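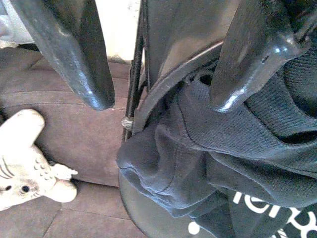 Unit 6: Collecting demonstrations, and how far to believe the count

Reading for this unit is the Delley chapter on data quality. Skip the part on simulation. We come back to it in November.

Most papers you will read this term have one line on the data. It gives a number of demonstrations, says they were "collected by trained operators in varied household settings," and moves on to the network. I would like you to get annoyed at that line. What is a demonstration? Who decided it was good enough to keep? Varied in what way?

Take the Akamen set, which we use in the lab. The release notes say 768 episodes. Open the index and you find 691 with a complete action record. The rest have video and no usable gripper signal, so for training a policy they are worth nothing. I don't think anyone was cheating. Someone counted folders.

Now the word "varied." A wrist view on a living room sofa, with dark cloth, a dark shiny object and black fingers, is a hard case and well worth having. But if 200 episodes come from the same sofa with the same few things on it, do you have 200 examples or one example with some jitter? The usual answer is that small changes in position help. They do, up to a point. I have yet to see a paper show where that point is.

Things to check before you trust a set:

Success labels. Who gave them, and when? A label typed by the operator right after the attempt tends to be generous.

Failures. Were they kept, or deleted on the spot? If deleted, the set tells you nothing about recovery.

Contrast. Navy knit against black plastic or metal looks fine to a person who already knows what is there. Look at the stored images at the size the network gets.

Soft things. Cloth has no single pose. Any label that gives it one should be read with suspicion.

Split. Episodes from one session must not land in both train and test. The Foltuvska baseline got this wrong in its first version, and the score dropped a lot once it was fixed.

For the lab: pick some 20 episodes from Akamen, watch them all the way through, and write your own success label before you open the given one. Hand in both columns and a paragraph on where you disagree. If you agree on every single one, watch them again.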